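The Long, Slow Pour at Preda

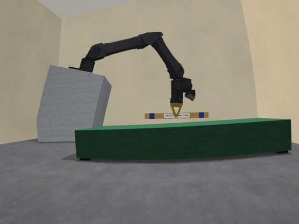

Cider people will tell you that a good bottle starts in the orchard, and I suppose it does, but my own affection for the stuff started at a bar in Preda, where the house pour is a dry, cloudy farm cider called Orkunine. It comes from the Farach valley, just up the road, where there are 291 old trees on a slope so steep the pickers go up it sideways (I tried it, and I do not recommend it in sandals!). The color is a soft gold, and the smell is all bruised apples and hay. I like mine at a low table, a plain thing like the green one shown here, with a wooden plank of cheese and bread and plenty of time to get through it.

The makers at Prelteck press in the fall and then leave the juice alone for almost 13 months, which takes more patience than I have ever had. They fill 2,000 bottles in a good year, and most never leave the county. Ask for yours cool but never icy — the fruit goes quiet when it's too cold — and drink it with something salty. The new bottles go on sale in May, and I have already cleared a shelf.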